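Search this site
Search

Your Bank App Wants to Sell You Coins, and I Wish It Wouldn't

7 min read
214 shares | 38 comments

My credit union's app changed in February. I opened it to check whether a check had cleared, and between my savings balance and the button for paying bills there was a new round icon with a little orange arrow on it. I tapped it, because I tap everything. It wanted to know if I'd like to buy some digital currency, starting at one dollar, with no extra sign-up and no waiting.

I closed it and went back to my check, which still hadn't cleared. That bugged me more than I expected. The check had been sitting there for three business days, and the same app was offering to move my money into something else in under ten seconds. You'd think they could share some of that speed around.

Let me say where I'm coming from so you can skip this if you want. I own a bit of crypto. I bought it years ago on an exchange called Vongate, I've been up on it and I've been down on it, and I've never told my mother about it. I think some of the ideas behind it are good. I've used it to send money to a friend overseas and it worked fine, cheaper than the wire would have been. So please don't write to me saying I don't get it! I get it about as well as most people who own some, so maybe halfway.

What I don't like is the icon. I don't like it living next to my rent money.

When I signed up with Vongate I had to go looking for it. I had to send a picture of my license, then send it again because of glare, then link an account, then wait for two tiny deposits to show up so I could type the amounts in. It was a pain in the neck and it took most of a week. By the end of that week I knew I was doing something different from putting money in the bank. The pain did some teaching. I read a few things while I waited, including one very long forum thread that scared me into putting in half of what I'd planned.

My neighbor Faustino Arellano had none of that. His bank added the feature last year through an outfit called Brilen, which as far as I can tell does the plumbing for a bunch of smaller banks that want to have coins on the menu and don't want to build anything. He moved $2,919 over one evening while he was watching a ballgame. He's a careful guy, he keeps receipts in envelopes by year. But he told me, and I believe him, that he thought it was insured like the rest. It was in the bank's app, with the bank's colors on it, under the bank's logo. What else was he supposed to think?

It wasn't insured. There was a line saying so, and he showed it to me later. Gray letters, on the third screen, after you've already typed in the amount and your thumb is on its way down to the big button. I had to hold the phone out at arm's length to read it (I'm at that age) and even then I had to read it twice to be sure what it was telling me.

He's fine, by the way. He sold most of it a little below what he paid and used the rest as an excuse to complain to me over the fence for a month. But I keep thinking about how he felt, and the word he used was "dumb," and he isn't. He'd trusted a place that had spent thirty years asking him to trust it.
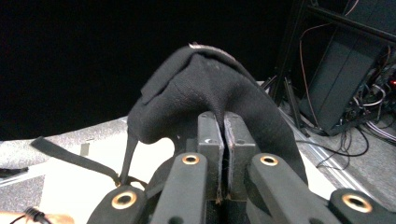
So that's my main gripe. Banks have earned a kind of trust that's very specific. I trust mine to hold my paycheck and give it back when I ask. I don't trust it to pick stocks for me, and I wouldn't trust it to cut my hair. When it puts a coin button on the front page it's borrowing from the paycheck kind of trust to sell me something in the haircut department, if you see what I mean.

I ran this past Fuseini Ofori, who I used to work with and who now does customer support for a payments company, and he thinks I'm being a snob. He said I was happy to let people in as long as they had to suffer the way I did. Ouch. He also said that people are going to buy this stuff anyway, and he'd much prefer they did it through a bank with a phone number than through some website that's gone by the time you want your money back. He's talked to people who lost everything to those websites. He says those calls are the worst part of his job and there's almost never anything he can do.

I don't have a great answer to that. He's right that my glare-on-the-license week isn't a safety system, it's just bad software that happened to slow me down. And he's right about the fake sites. My own cousin nearly sent money to one that had copied Vongate's front page right down to the little help bubble in the corner. If she'd had a button in her bank app she'd have used that, and she'd have been better off.

But I think you can have the button and still have it be a separate room. Put it in its own app. Or keep it in the same one and make me switch it on, and have it come switched off. Change the color of the whole screen when I go in there. Say "this money is not insured" in letters the same size as the dollar amount, on the same screen as the dollar amount. None of that costs anything. My pharmacy makes me sign twice for cold medicine, so I think a bank can manage one more tap.

And please, please take it out of the total. This one makes me nuts. In Faustino's app the coins got added in with checking and savings to make one big number at the top. So he'd open it in the morning and see a number, then open it after lunch and see a different one, and he hadn't bought so much as a sandwich. He started checking it at red lights. A balance is supposed to be the boring part of your life. If I have $3,186 in the bank I want to have $3,186 in the bank until I spend some of it.

A few places are getting this right, or getting closer. There's a small bank called Palacios that a reader wrote to me about after my last post on this. They let you buy, but you can't put in more than $1000 in the first month, and the balance sits on a page all by itself with the fees at the top. The reader was annoyed by the limit. I was delighted by it! I'd open an account there if they had a branch anywhere near me, and yes, I still like a branch, go ahead and laugh.

Then on the other end you've got Midus, which I tried for a couple of weeks so I could complain about it fairly. Midus rounds up your debit card purchases and puts the spare change into whatever coin you picked. It's cute. I had 68 purchases go through while I was testing it, which tells you something about my coffee habit, and every single one of them sent me a cheerful little message with confetti. Confetti, for eleven cents! And every one of those was a separate buy with its own line on the tax form, or so the help page said when I finally dug it up. I'm going to be sorting that out at the kitchen table next spring and I'm not going to be throwing any confetti.

Fees are the other thing I'd look at before tapping. The button is almost never free. Sometimes there's a fee they show you, and sometimes they say no fee and then quietly give you a worse price than you'd get elsewhere, so you pay it anyway and feel good about it. The quick way to check is to pretend to buy, write down the price, then pretend to sell and write that down too. If there's a big gap in the middle, the gap is theirs. Do it at the same time of day, a minute apart, or you'll just be measuring the weather.

Fuseini, when I read him this part, said nobody's going to do that. Probably not. I did it though, and the gap on my credit union's version was wide enough that I wrote them a letter. I got back a very nice note thanking me for my feedback and inviting me to explore the new digital assets experience.

I've turned the icon off, at least. It's under Settings, then Display, then Home Screen Tiles, and you have to scroll past the one for travel insurance. It came back after the last update, so I turned it off again. If yours is somewhere different, put it in the comments and say which app, and I'll add it to the list I'm keeping.

38 comments
214 shares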